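Jilton Paddock Tire Pressure Gauge

Lungile Molefe has been looking after tires in club racing for longer than she likes to admit, and when she handed us her old gauge and said "make one like this, but one I can read in the rain," we cleared a bench and got started. The Jilton is what came of it, and we're very happy with how it turned out!

It's a digital gauge for people who set pressures in a paddock, on their knees, with a session about to start. Formula cars, touring cars, karts, track day hatchbacks — if it has a valve stem, the Jilton will read it. The numbers are tall and thick, the backlight comes on by itself when the light drops, and the reading stays on the display after you pull the chuck off, so you can stand up before you write it down.

What you get in the box

The gauge itself, a braided hose, a straight chuck, an angled chuck for wheels with awkward spokes, a spare set of seals, a wrist loop and a padded case. Batteries are included (two AA cells, which you can buy at any gas station on the way to the track).

How it reads

The display shows psi, bar or kPa. Hold the side button to switch, and it'll remember your choice the next time you turn it on. Resolution is a twentieth of a psi, which sounds fussy until you've spent an afternoon chasing a push in the slow corners and found the answer in the left front.

There's a bleed button under your thumb. A light press lets air out in tiny sips, a full press lets it go properly, and the reading keeps up the whole time. We spent more hours on that valve than on any other part of the gauge. Lungile sent back the first 5 versions, each with a note taped to it, and the notes got shorter as we went along. The last one just said "yes."

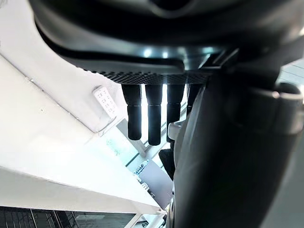 The memory holds 1000 readings, each tagged with the corner of the car and the time of day. You can scroll back through them on the gauge or plug in a cable and pull the lot onto a laptop as a plain spreadsheet file. No account, no app, no password to forget in the pit lane. If you run more than one car, give each a short name and the readings will be kept apart.

Hot and cold pressures

Set the gauge to Pair mode and it will match your cold pressures with the ones you take when the car comes in, corner by corner, and show you the gain. This is the part our testers keep writing to us about! Khanyisile Lekota runs a pair of sports cars out of the Mabuza shop and used an early Jilton through a whole season at Rellemitz, where the morning sessions are chilly and the afternoons are anything but. She tells us her crew now does all four corners before the driver has his gloves off.

A small tip from her: keep the gauge in the shade, in its case, between sessions. It corrects for its own temperature, but it needs a little while to settle if it's been lying on hot asphalt.

Checking and calibration

Every Jilton is checked against our reference bench before it ships, and the results are printed on a card with your serial number. We'd suggest having it checked again once a year. February is a good time, before everyone remembers at once. Send it in with the card and we'll check it, adjust it if it needs adjusting, and replace the seals while we have it open.

If your series uses its own gauge in scrutineering, take yours over and compare the two before the first session. Two good gauges can still disagree by a hair, and it's the official one that counts.

Details

Part number: 851
Range: 0 to 60 psi
Units: psi, bar, kPa
Hose length: 14 inches
Power: two AA cells
Battery life: more than a season of normal weekend use
Memory: 1000 readings
Warranty: 2 years

Goes well with

The Flamirley tire probe plugs into the same port as the data cable, so your temperatures land in the same file as your pressures. You don't need it to use the gauge, but the two together make a lovely little kit, and the padded case already has a slot for it.

Spare hoses, chucks and seal sets are kept in stock and fit every Jilton we've made, the early ones included. If you're not sure which chuck suits your wheels, send us a photo of the valve and we'll tell you.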